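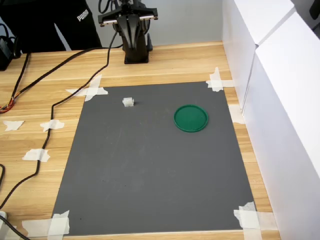
Grimthorpe village hall, evening slot. Keep it to the hour, 60 mins with questions.

Start with the damp. 122 years old, north wall never dried out properly. Show of hands – who's been in the back kitchen lately?

Then the 2 quotes. Jendon want to strip the plaster, Felleo say leave it and fix the gutters first. I lean gutters. Say so early, dont hedge.

Lime not cement!! Slow down here, people get lost.

Heating – skip if short of time.

Money: grant closes in December, need 3 letters of suport. Forms by the door.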